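Greteo Daily Writing Planner, Undated Edition
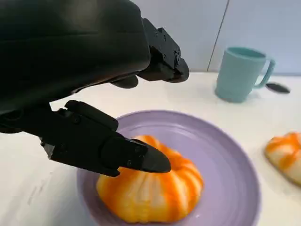

Seswood Paper Desk
Staff Reviewer, Notebooks and Planners

Price: $24
Pages: 109
Binding: sewn, lies flat after a week or so of use
Cover: gray cloth
Ships from: Flellbridge

Greteo says this planner will get you to a finished draft. I doubt any planner can do that, and I've filled enough of them to February and no further. Still, we stock it, so you may as well know what you're paying for.

Each page has a word count box, a line for what you read that day, and a space marked "Tomorrow." The daily goal is printed at 400 words. You can cross it out, and I did. Why print a number at all in a planner sold to both poets and novelists?

The monthly review pages ask you to rate your mood with stars. Skip those. The reading log is better: title, date started, date dropped. I like that it allows for dropping a book.

The paper holds up to ballpoint and most gel pens. Fountain pen ink shows through, whatever the label claims. The Chraibi notebook we carry does better there, but it has no dates or prompts, and some people want prompts.

There are 3 ribbon markers. I found a use for one.

Undated pages mean you can miss a month without wasting paper. Greteo calls this "guilt-free." You will probably feel the guilt anyway.

Returns accepted on unmarked copies only. Refill pages are not sold separately.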